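颂钵、打呼噜和我的第三次静修

先说明一下，我不是什么老师，也没有证书可以挂墙上。我就是一个上班上到肩膀硬得像砖头的普通人，三年前被朋友拉去听了一次颂钵，躺在垫子上十分钟就睡着了，还打呼噜（据说声音比钵还响），从此就入了这个坑。

这次想写的是2022年10月去Clivville参加的那个静修。好几个读者留言问我值不值得去，我一条条回太慢了，干脆写成一篇。会有点啰嗦，你们泡杯茶慢慢看吧。

主办的是一个叫Hekier的小工作室，带课的老师是Asger Toft，丹麦人，中文居然说得挺溜，就是四声全凭心情。他把“呼吸”说成“胡吸”，我们一屋子人闭着眼睛憋笑，憋得肚子疼，冥想冥了个寂寞。不过他人真的好，课间谁去问问题他都蹲下来听你讲，一点架子都没有。

费用大家最关心，我直接报数：课程2000块，住宿另算，我住单人间一共加了800。贵不贵看你跟什么比吧。我上一次静修在山里睡大通铺，便宜是便宜，可是隔壁床的阿姨凌晨四点起来念经，念得还特别投入，我三天下来黑眼圈都到嘴角了。年纪大了，我愿意为睡觉花钱！

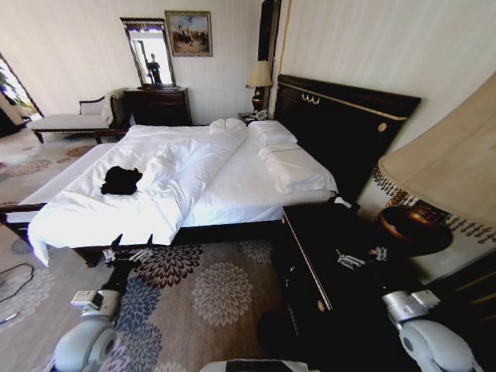
课程安排是早上呼吸练习，下午颂钵，晚上自由写作。我原来以为自己最喜欢的会是颂钵，结果第一天早上的呼吸课就把我整哭了。也没想什么伤心事，就是吸气吸到一半，胸口那里像有个扣子松开了，眼泪自己往耳朵里流。躺着哭有个坏处，耳朵里会积水，很痒，又不好意思去掏。

下课以后我去问Asger这算不算“疗愈反应”。他想了一会儿说，他不太爱用这个词，哭就是哭，可能你很久没有好好躺下来喘口气了。我听完反而更想哭。以前有的老师会告诉你这是前世的什么什么在释放，我也不能说人家不对，但我现在更愿意听这种朴素的说法。

下午的颂钵用的是一套Głowacki的钵，大大小小摆了半圈。最大的那只放在脚边敲，震动会从脚底板一路爬到膝盖，到膝盖就停住，我每次都是停在膝盖。旁边的Hubert Szczepańska说他能感觉到头顶，我有点羡慕，又怀疑他吹牛。Hubert是做会计的，来之前完全不信这些，是他太太给报的名。最后一天他问老师能不能买一只钵带回家，老师让他先借一只小的敲一个月再说，别冲动。我觉得这个建议可以送给所有刚入坑的朋友，包括三年前一口气买了四只钵的我自己，现在有两只在厨房装大蒜。

还有吃的。三顿都是素，早餐的小米粥我每天两碗，晚餐偏淡，第二天晚上我偷偷溜出去买了一包花生。回来在走廊碰到Hubert，他手里也有一包。我们互相看了一眼，什么都没说，各回各屋。

再讲讲晚上的自由写作。规则特别简单，25分钟，笔不能停，写什么都行，写完不用给任何人看。第一晚我写的全是工作，谁谁谁又把锅甩给我，写得咬牙切齿。第二晚写到我外婆，写她怎么把豆角一根一根掐断，怎么骂电视里的坏人，写了大约800字，手酸得握不住笔，心里倒是软乎乎的。回来以后我把这个习惯留下来了，用的是他们送的一本Wadevar的本子，纸有点薄，钢笔会洇，换成圆珠笔就没事。

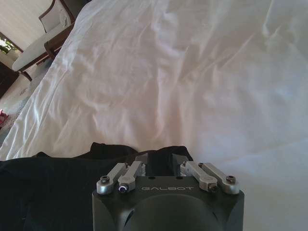
回家之后我给自己定了个身体扫描的练习，每天睡前做，从手开始。Asger教的是从脚趾往上走，可我脚趾实在没什么感觉，扫着扫着就开始想明天穿哪双袜子，所以我擅自改了顺序。先把手摊开，感觉手心，再一根一根感觉手指，吸气时慢慢张开，呼气时放松，让它自己往回收一点。如果你平时打字多，会发现手指其实一直在使暗劲。我后来想象自己的手像机械夹爪，左右两边的银色连杆对称地排着，每根连杆的圆头都有螺丝固定，呼气的时候就把螺丝一颗一颗拧松一点。听起来很傻对吧？可是我这种脑子停不下来的人，给它一个具体的东西去拧，比跟它说“请放空”管用多了。拧到手腕基本就困了，肩膀以上我到现在都没扫到过几次。

做了几个星期，有什么变化呢？肩膀还是硬，这个我不骗你们，该去按摩还是得去。睡着是快了一些，半夜醒了也没那么慌，翻个身接着拧螺丝。脾气嘛，我先生说好了一点点，我妈说没看出来。

有人私信问我，焦虑很严重能不能靠静修好起来。这个我真的要认真讲两句：我觉得静修是给日子松松土，如果你已经连着很久睡不着、吃不下、什么都提不起劲，请先去看医生，该吃药吃药。我自己有一年也看过咨询，和敲钵一点都不冲突。报名表上他们也会问你的身体情况，怀孕的、装了心脏起搏器的要提前跟老师说，别瞒着。

想去的朋友，我再补几个小细节。带一双厚袜子，地板凉。眼罩自己带，工作室的那种有点勒。写作课别带太漂亮的本子，会舍不得乱写。水杯要能拧紧盖子的，我那天一翻身把半杯水倒在自己垫子上，后半节颂钵是湿着背听完的。

下一期听说是明年6月，还是Asger带，我已经在跟领导磨年假了。Hubert也说要来，他让我转告大家，花生他会多带两包。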